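Notes for Wednesday lunch talk, staff dining room
Speaker: Kibet Ogola, Makori Regional Hospital, outpatient rehab
Topic: The Grungate Relay, how it went and how to sign up for the next one

Start at 12:15 even if people are still in the food line. Say who I am and where I work. Mention that I ran leg four and walked part of it.

The relay goes from the Grungate trailhead to the Warketti boat landing, 51 miles, split into 8 legs. Teams can be any mix of departments. Each leg has one runner from each team. The shortest leg is flat and suits someone who has never raced. Leg six has the hill. Ask for a show of hands from anyone who has driven up it.

This year 65 employees ran or helped at the handoff points. Night shift had its own team for the first time, and their captain got the start moved to 7 a.m. so they could come straight off work. Thank the lab for covering two Saturday slots.

The money goes to the patient travel fund. It pays for gas cards, bus passes and motel rooms for families who come in from the far end of the county. We had 276 separate donations, most of them small. If anyone asks for the dollar total, the foundation office has it and will post it when the last checks clear.
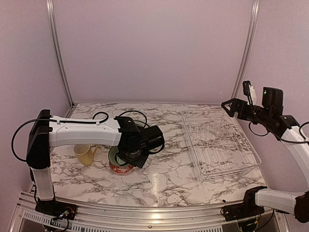 Training. The group run leaves from the east parking deck at 5:30 p.m. and goes out along the canal path. Nobody gets left behind at the back – there is always a second leader with a phone and a light. Walkers are welcome and should say so at the start. Anyone with a heart or joint problem should talk to their own doctor before they sign up. I can't clear people in the hallway.

Shoes: don't buy new ones the week of the race. I say this every year. Harnex Sports on Mill Street gives a staff discount with a badge, but go a month ahead.

What needs fixing. The water at handoff three ran out before the last teams came through. The map had the old road name on it. Parking at the landing was tight, and next time we'll run a shuttle from the clinic lot. Two team captains asked for relay bibs that don't tear, and I've passed that on.

Sign-up for next year opens in July. Captains need names, shirt sizes and an emergency contact for every runner. You can swap legs up until the week before. After that, call me.

Take questions until 12:50. Leave the sign-up sheet for the group run by the coffee machine and pick it up at the end of the day.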